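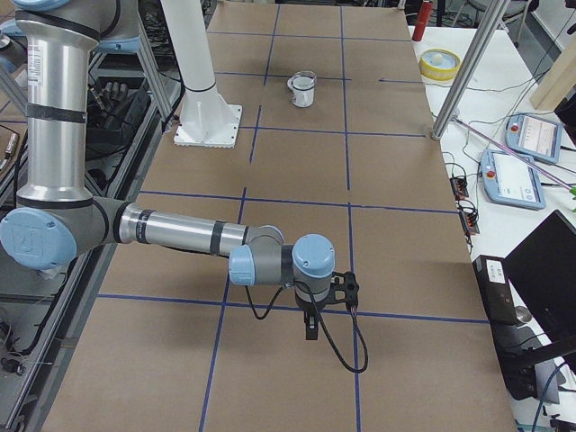

Home | News | Avthorpe | Bellholm | Noticeboard | Back issues | Contact

Print this item | E-mail this item

Will a roll of blue tape keep a table tidy?

Avthorpe has gone in for tape. The long work table has had its brown covering for a while now, and over it run strips of dark blue tape, along and across, so that the top is marked off in rectangles from one end to the other. The idea is that everything on the table sits in a rectangle, and that anything outside one gets put away. Bellholm has been asked whether it would like the same before the winter.

Before we say yes I would like to put down a few doubts. Several people who have seen the table came back very keen, and I am told I was the only one who didn't. It does look smart. I'm less sure that looking smart and being tidy are the same job.

The notes that came round with the proposal run to about 2,000 words, which is a lot of reading for some tape. Most of it concerns how to lay the lines straight. There is a page on corners. There is one paragraph on what the lines are for, and it says that a marked place "encourages return". I have read it several times and I still can't find anything behind it apart from hope.

We have marked things before. Readers with long memories will recall the outlines painted on the tool board at Bellholm, where every pair of pliers had its own shape. Within a year the shapes were correct and the pliers were somewhere else. We also had the labelled shelf, which filled up with things that had no label. The people who put things back put them back anyway. The rest went on leaving them on the nearest flat surface, and the labels gave us something to point at while we complained.

The Avthorpe answer is that a table differs from a board because you work on it as well as keep things on it. Fair enough, but that seems to me to make matters worse. A hook holds one thing all day. A rectangle in the middle of a work table has to hold whatever the job needs, and then something else an hour later. If no rectangle belongs to anything in particular, then any clutter at all can claim to be in its place as long as it stays between the lines.

Then there are the drinks. I don't mind where people have their tea within reason, but a grid does odd things to a cup. Put down on a bare table, a cup looks left behind. Put down in a neat taped box, it looks as if it has been filed. Sooner or later somebody asks whether it is part of the work, and since it is standing so squarely in its box everyone agrees that it must be, and there it stays.

Lids are worse. A cup with a lid takes up one place. Take the lid off and it wants a second, because it has to be laid flat somewhere, and the somewhere is nearly always right in front of the cup where a sleeve will find it. The notes have nothing to say on lids. I went through them twice to be certain. 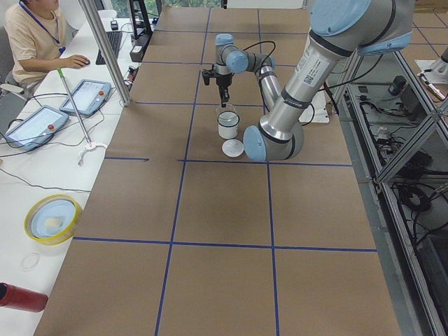

What about the desk next door?

My larger objection is to what goes on beside a tidy table. The taped top at Avthorpe has a white desk running alongside it, and the desk has no lines at all. It has a keyboard and a mouse to find room for, and cables going the length of it, black ones and grey ones. I don't say this to be unkind. Our own desks are no better, and cables have never in my experience stayed where they were put.

But it does make me wonder how much of the tidiness is being done by the tape and how much by having another surface close by. Anyone who has cleared a kitchen table by moving everything to the dresser will know the feeling. If we tape the long table at Bellholm we should look very hard at the window sill three weeks later.

The keen party says that this is an argument for taping the desks as well. I was afraid they would. Desks are where people sit, and people who sit at a desk have their own way of having things. I can't see anyone moving a mouse back inside a line at the end of the afternoon, and I wouldn't want to be the one to ask.

What it would cost us

The tape is cheap and I won't pretend otherwise. Gillies have it on the shelf, and 18 rolls would see to both of our long tables with some over for repairs. The covering is the dearer part. It has to be taken up when it gets stained or torn, and the lines come up with it, so each change means laying the whole grid again. The notes allow 90 minutes for this. I have watched our members put up a trestle and I would allow an afternoon.

For comparison, we spent £1,539 last year on what the accounts call sundries, a good part of it on things that were bought to help us be tidy. The stacking trays from that lot are now in the cupboard, stacked. The rail from Ikano that was going to hold the tape is behind them. I mention it only so that we go in with our eyes open, because each of those was also cheap when somebody suggested it.

Somebody will also have to decide how big the rectangles are. Too small and nothing fits. Too large and you have a table with some lines on it. The Avthorpe ones seem a sensible size for a cup or a box, but a good deal of what we put on a table at Bellholm is long, and a length of timber has no respect for a grid. Do we let it lie across four places? Does that count as four things out of place, or none?

In fairness

I promised to put the other side. The brown covering is a good idea whatever is drawn on it, and I'd vote for that tomorrow. It saves the top from glue and it can be written on. It makes people a little more careful too, in the way a cloth does. If we did nothing else we should do that.

I will also admit that the lines make it quick to say where a thing is. "Second row, far end" is a better answer than "over there somewhere", and over there somewhere is what you get at Bellholm at present. If you have several people sharing one table and passing things to and fro, I can see the use of that. It is a different claim from the one in the notes, and I would have been easier to win over if they had led with it.

One more thing in favour. Blue on brown shows up well, even with the light coming from a window at the end, and I had expected to be told that we needed something brighter.

What I would suggest

Cover one table and tape half of it. Leave the other half plain and use them both as normal until the spring. Don't tell visitors which half is supposed to be the tidy one. Keep a shelf for cups, away from either half and with enough depth for a lid to be put down next to its cup, and see whether that does more good than all the rest. I suspect it will.

Then have a look at the surfaces round about, the sill and the desks included, before anybody says it has worked. If the taped half is clear and so is everything near it, I'll buy the next lot of tape myself and lay it, corners and all.

Views on this to the noticeboard at Bellholm, please, or in the box by the door. The proposal itself is pinned up alongside, all of it, for anyone with an evening free. The question will be settled at the October meeting and the list for teas that night is still very short.

Print this item | E-mail this item

Recent items
Who has the long extension lead?
Bellholm: new hours for the side door
Stacking trays, free to anyone who will take them
Avthorpe open evening: parking and what to bring
The tool board, a reply
Lost property, again

Back to top | Previous | Next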